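Closach Linen and Laundry – Guest Support
Ticket 2000-36
Subject: Lint and loose threads on beds after change of bedding
Site: Codthorpe guest house, upstairs rooms
Opened by: Padmavathi Kandasamy
Opened: Aug 30, 2020
Priority: Normal
Status: Closed

Original message

Since the July restock we have been finding fluff on the plush blankets in the upstairs rooms. It is dark red and comes off in small rolls. The plain sheets are fine, so are the pillowcases. It is worst on the blankets with the lighter colours in the print, where every bit of it shows. One guest asked if the blanket had been washed. It had.

I have put the blankets through a second wash and the fluff was still there, only spread out more evenly. Please tell me if these should come back to you or if there is something we can do here.

Reply 1 – Closach support

Thanks, Padmavathi. Please don't send anything back yet. Could you let us know:

What is washed in the same load as the plush blankets
Which dryer setting you use
If any knit or fleece items are kept on the beds
When the lint screen was last cleaned

Reply 2 – Padmavathi Kandasamy

Loads are mixed by room, so everything off one bed goes in together. That means the plush blanket, the floral quilt if there is one, and the maroon knit throws we bought from Betancur. Dryer is on medium for both. Lint screen is cleaned at the end of the day, not between loads. I will change that.

The throws are the soft fuzzy kind. They get left on top of the blanket when the bed is being stripped, and then the whole lot is carried down in one bundle.

Reply 3 – Closach support

The colour of the fluff matches the throws, so we would start there. New fuzzy knits shed a fair bit over the first few washes, and plush pile holds on to whatever lands on it. A second wash won't shift it well when the blanket is wet the whole time. It needs to be dry and moving.

Please check one throw on the bed before it goes in the basket. Look along the edges and near the label for threads that have worked loose. Trim them close with small scissors. Don't pull, as a pulled thread in a knit can run a long way.

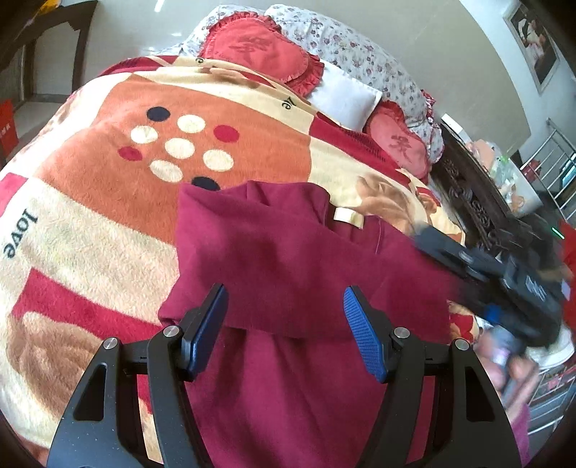 Can the knit throw and the plush blanket go in the same wash if both are cold water safe?

Keep them apart, at least until the throw has stopped shedding. The water temperature makes no difference to the lint. Wash the throw by itself or with dark towels you don't mind picking over afterwards.

Steps to follow for each bed:

Take the throw off first and bag it separately.
Shake the plush blanket outdoors or over the bath.
Tumble the blanket dry on no heat for ten minutes before washing, then empty the screen.
Wash cold with half the usual detergent. No fabric softener.
Dry on low and clean the screen at the halfway point.
Go over the pile with a damp rubber glove, one direction only.

If you have a Mukier washer, run the drum clean cycle once before you start. The door seal on the older ones traps fluff and hands it to the next load.

Reply 4 – Padmavathi Kandasamy

Ours is a Mukier and the seal was full of it. Grey and red, packed in along the bottom. Cleaned that out and ran the drum cycle.

Did four beds this way. Three came up clean. The fourth still had a bit of red along one side – that was the blanket I had already washed twice with a throw. I used the glove on it and then another ten minutes with no heat, and it is fine now.

Two of the throws needed trimming. I weighed one on the kitchen scale before and after its wash out of curiosity but it reads in steps and told me nothing.

One question. The floral quilts have a smooth cotton top. Do they need their own load as well?

Reply 5 – Closach support

The quilts can go with the plush blankets if the drum isn't crowded. Smooth cotton doesn't hold much fluff. Keep them away from the throws for now.

To tell when a throw has settled, dry it alone and look at the screen afterwards. Once there is only a thin film you can go back to mixed loads. Most take four washes, a few take longer.

Resolution

Lint transfer from new knit throws, made worse by a blocked washer seal. No fault in the plush blankets. No return needed. Site to keep throws in a separate load and clean the lint screen after every dryer run.

Note added by Padmavathi Kandasamy

Have put a second basket on the landing, marked THROWS ONLY. Will open a new ticket if it comes back.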